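Week 4 handout: When a grip goes bad and the log says it went fine

Last updated: 2026-09-27

Welcome back! This is the session I look forward to most, because we get to take a real failure apart. Last week was all about how parallel-jaw grippers close. Now we look at what happens when the number that tells you how far they've closed is wrong, and why that's such a sneaky fault.

The case is the Savstead set. Mawuli Dramani was recording pick demonstrations with hand-held grippers, reaching into bins of household clutter and lifting items out one by one. The plan was 100 demonstrations, enough to train a first policy and see how it behaved. He got all 100. Every file opened, every video played, the opening width was logged from start to finish, and the checker (we use Stadix for this) passed the whole batch.

Then Josefien Jansen trained on it, and the arm started crushing things. A paper cup first, then a cosmetic tube, then it stalled hard against a power adapter and tripped its current limit. Lovely clean approach every time, fingers exactly where you'd want them, and then far too much squeeze!

What had happened is beautifully simple. The linkage on one gripper had a pivot screw that was backing out. As it loosened, the fingers gained play, and the opening sensor, which sits down by the trigger and not at the fingertips, drifted away from the truth. By demonstration 42 the log was reading 2 millimeters narrower than the real gap. The person holding the tool never noticed, and why would they? Your hand corrects without asking you. You feel the item seat between the pads and you stop squeezing. The policy has no such feeling. It copies the number.

So keep these two things apart in your head, because the rest of the session hangs on it:

Finger gap is the real distance between the pads.
Logged width is what the sensor believes that distance to be.

A fault that makes them disagree by a lot is easy, since the plots look silly. A fault that makes them disagree by a little passes every automatic check we had. 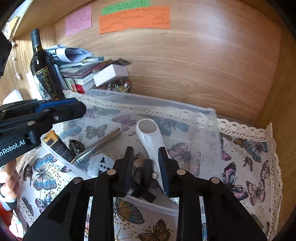
Why didn't the checker catch the drift?

The checker only tested whether the width stayed inside its allowed range and whether any samples were missing. A reading that is slightly wrong but still in range looks perfectly healthy to it. Catching drift takes a known reference, such as closing the fingers on a gauge block and comparing the log with the block's real size.

Mixed bins make this worse, and I find this part fascinating. If you pick the same block over and over, the logged width at contact should be the same each time, and a slow slide shows up as a slope on the plot. With a bin full of different shapes the contact width jumps all over the place anyway. A hair dryer handle, a bottle, a thin tube: who's to say what the right number is? The drift was in there from early on, buried under perfectly normal variety. Josefien only found it by pulling out the moments when the fingers were fully shut with nothing between them. Those should read zero. They didn't, and the error grew steadily through the session.

How the batch was saved

It was partly saved, I should say. She fitted a line through the closed-finger readings and subtracted it. That worked for the early recordings. In the later ones the play was so large that the error depended on how hard the trigger was pulled, and no single offset could fix it. In the end 36 demonstrations were thrown out.

What we do now, and what you will do in the lab:

Close the fingers empty before each demonstration and hold for a moment.
Close on the gauge block at the start and end of every bin.
Put a paint mark across each pivot screw and its plate. If the mark is broken, stop recording.
Run the arm's first trials at reduced force with hands well clear of the jaws.

Please take that last one seriously. A policy trained on bad widths will squeeze a finger as happily as a cup.

For next time: plot the closed-finger readings from the practice files and mark where you would have stopped the session. Bring the plot, even if it's messy. Also think about whether a second sensor near the fingertips would have helped, and what new faults it could bring with it.

Comments

So: Is the paint mark meant to go on both sides of the linkage? Mine has pivots I can't reach without taking a plate off.

Olo: Did the outer ones only and my TA was fine with it. The gauge block check should pick up the rest.

So: ok thanks, plotting mine tonight. The slope is really obvious once you only look at the closed readings!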